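Can it tidy up yet? Notes on putting things in a basket

Every few months somebody at work forwards me a video of a machine folding a shirt, and asks when they can buy one. My usual answer is that I would settle for a machine that clears a table. Folding is a hard problem with a good demonstration attached to it. Clearing a table looks easy, and so it gets less attention than it should.

I spent part of May reading through pick-and-place trials and trying to decide how far along we are with the dullest household chore I can think of: take the loose things off a flat surface and put them in a container. No sorting, no folding, no washing. Toys into a basket, more or less.

The set I looked at most closely came to 3,395 attempts, collected by Natalina Fontana and Sihan Deng on an arm they call Plekora. The headline success rate was good enough that I stopped looking at it and went through the failures by hand. Of the attempts logged as complete, 2,050 used the same basket in more or less the same position. That number matters more than the success rate. A policy that has seen one basket in one place has learnt a location as much as it has learnt a task, and in a house the basket moves. Someone kicks it.

The objects are simple on purpose. Cubes, cylinders and balls are a fair first test because each one fails in its own way. A cube wants the fingers lined up with its faces; grip it across the corners and it twists. A tall cylinder can be gripped from any side, but a small nudge on the way in will knock it over, and after that it is a different object lying on its side. A ball forgives the angle entirely and punishes the height. Close too high and it squirts out from under the fingers.
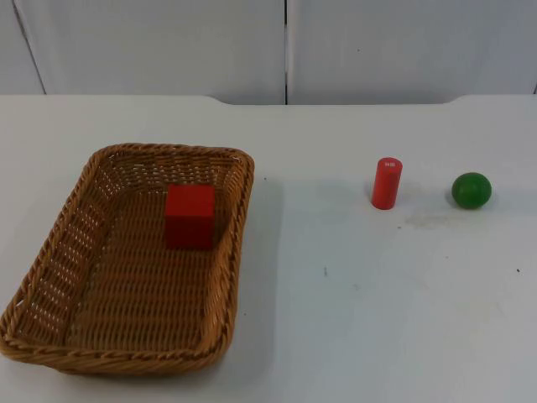

Red cube in the basket, red cylinder and green ball still to go.

A layout like this is also a decent check on language. "Put the red one in the basket" is ambiguous with two red objects about, and a sensible system ought to work out that the cube is already where it should be. The older model Fontana tested did not always manage it. In 17 runs it went back for the cube, lifted it out and put it down again in the basket, and the log scored this as a success. Strictly, it was one. The object ended up in the right place. I would not pay for it.

The basket is a bigger part of the problem than I had expected. Wicker is awkward. Boyang Yan, who looks after the depth sensing, showed me what an openwork side does to a point cloud: some of the returns come from the strands and some from whatever is behind the gaps, so the wall comes out ragged and the planner can't agree with itself about where it stops. A plain plastic tub gives a clean edge. The team's fix was to ignore the walls and plan against a padded box drawn round the whole rim. It works, and it costs a few centimetres of lift on every move, and with them a bit of time. A shallow tray suits this approach. A deep laundry hamper would not.

The ribbed floor of a woven tray also has an effect on where things settle. A cube put down on a weave may sit very slightly off level, which makes no odds to anyone in a kitchen but did upset the pose estimate on the next pass. Qiuyue Wei dealt with that by loosening the tolerance. I have seen worse engineering.

So, can machines do this chore? On a white table, under even light, with three objects that do not touch each other: yes, reliably, and faster than last year. Move the basket and the results get noticeably worse. Put two objects in contact and they get worse again. I have not yet seen a convincing run with a sock in it.

Kyu-ri Joo, who has small children and strong views on this, pointed out that her floor never has three well-spaced objects on it. She would put up with a slow machine if it could run at 2 in the morning without waking anyone. Speed is what gets quoted, but noise might be the number to ask for, and I could not find it reported for Plekora or for anything else I read.

Next on my list are the drawer trials, where the container has to be opened first. Deng says the handle is the easy part – closing it without trapping anything is where the time goes. I will write those up when I have been through the logs.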